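Notes for the Robichaud meetup, short slot, spoken version
Neelam Rathore

(Wait until people sit. Water on the left side, not near the laptop.)

Good evening. My name is Neelam, I work at Wineck with Ritu Tripathi, and together we collect the examples for the kitchen tasks. Ritu wrote the half of this talk which is about labels. If you like that half, please tell her.

SLIDE 1 – title only
Say the question slowly: how many examples do you need before the arm can do a simple job? Everybody wants one number from me. I will give the numbers, but first I want to talk about what is inside them.

SLIDE 2 – what we recorded
We recorded 300 episodes of the bun task. One episode is one person driving the arm from start to finish. After review we kept 216. Pause here, people will want to write it down.
Do not say that the others were "bad". Some were stopped too early and some had one camera missing. A few were only very slow, and about these Ritu and I still do not agree. She wants to keep them. I think the model learns to hesitate from a person who hesitates.

SLIDE 3 – why buns
A bun is soft, it is round, and no two have the same folds on top. With the wooden blocks we used before, the operator could close the gripper with any force and the episode looked fine. With a bun you see a bad grip in the recording.
Tell the story of the Porlow trial in short form only. Last time I spoke four minutes about it and lost the end of the talk.

SLIDE 4 – rules for the operators
Read them from the slide, they are five.
Start from a different arm position each time.
Do not correct the bun by hand during the recording.
If you miss, try again inside the same episode – we want to have the recovery.
Let go low over the plate.
Say the end word only when the arm is still.
Explain rule three more. In the first weeks we cut every miss, and we got a very clean set with no recovery in it at all. The policy missed once and then it stayed in the air above the same place. I was ashamed of this one, but it is useful for the audience.

SLIDE 5 – two views
Keep both on the screen while I talk about the cameras. The wrist camera is close to the fingers, the head camera has the whole table.

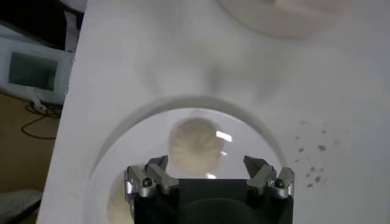
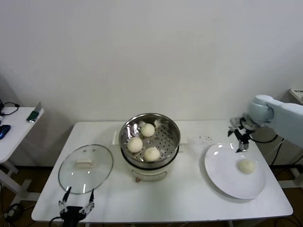
Ritu made a test where she trained with one view removed. Without the wrist view the arm still went to the correct area, but the last part of the approach became poor. Without the head view it was lost much earlier. So we pay for the storage of both, and in the review tool we play them side by side with the same clock.

SLIDE 6 – labels
Each episode is divided into reach, grip, lift, carry and release. In total we have 677 segments which a second person has checked. Grip is the difficult one. Does it begin when a finger touches, or when both fingers touch? We chose both fingers. Choose what you like, but write it down before the first day.

SLIDE 7 – what comes next
In April we move the same task to the Grollatis site, with other operators and other light. I expect that the result will go down at first.

Questions. If somebody asks about the price of the arm, give it to Ritu.
If there is time, show the slow episode again and let the room vote keep or drop.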